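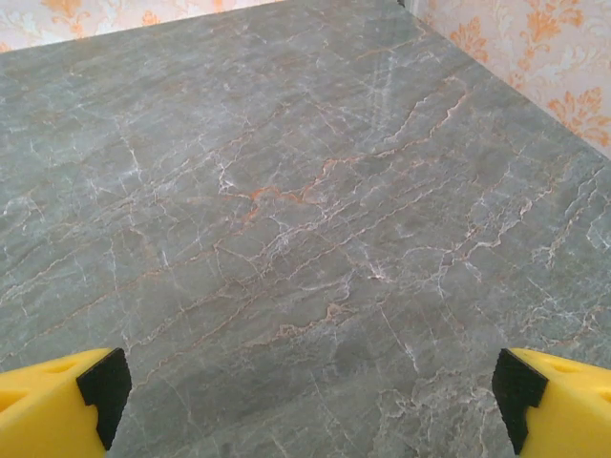 Materiais e Revestimentos – Apontamentos da aula 5
Tampos em mármore e paredes com papel

1. Leitura da superfície

Um tampo de mármore cinzento lê-se primeiro pela cor de base e só depois pelos veios. A base raramente é uniforme: há manchas mais claras e mais escuras, por vezes com um fundo esverdeado ou azulado. Os veios brancos são em geral finos e ramificados. Os alaranjados ou cor de ferrugem costumam dever-se a óxidos de ferro e acompanham muitas vezes os brancos.

Na ficha de observação, registar:
– cor de base e variação;
– cor e espessura dos veios;
– direção dominante;
– zonas de maior densidade.

A direção dominante condiciona o corte. Se os veios correm na diagonal, a junta entre duas peças nota-se bastante, a não ser que se tenha planeado a continuidade. Um veio de cor viva a meio do tampo atrai o olhar e convém decidir cedo se fica à vista.

2. Brilho e manutenção

O polimento acentua o contraste entre a base e os veios, mas também torna mais visíveis os riscos e as marcas de ácido. Limpar com água e sabão neutro, secar com pano macio. Nada de vinagre nem de limão. O catálogo Bindwood que está na sala traz uma tabela de acabamentos (ver p. 14).

3. Pedra e papel de parede

Com uma pedra muito desenhada, o papel deve ter um motivo pequeno e um fundo claro. Um floral miúdo em tom laranja sobre branco-sujo retoma a cor dos veios quentes sem competir com eles.
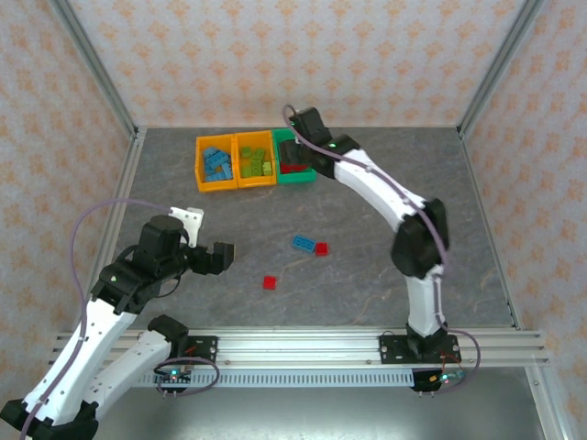 O mesmo raciocínio vale para os objetos que ficam sobre o tampo. Caixas de plástico em amarelo-alaranjado aproximam-se dos tons do papel; o verde e o azul-claro, mesmo em peças de brincar, destacam-se logo contra o cinzento. Perfis de alumínio são neutros e pouco alteram o conjunto. Caixas alinhadas ao fundo deixam ver a pedra à frente.

4. Exercício

Escolher uma amostra da coleção Niltuvard ou da coleção Utov e propor um papel de parede e 2 cores para objetos de arrumação. Justificar em 200 palavras, com um esquema à mão. Indicar a direção dos veios com uma seta.

Quem faltou à visita à Ghanem pode usar as amostras da sala – pedir a chave do armário antes da aula. As amostras voltam à gaveta de origem, com a etiqueta virada para cima.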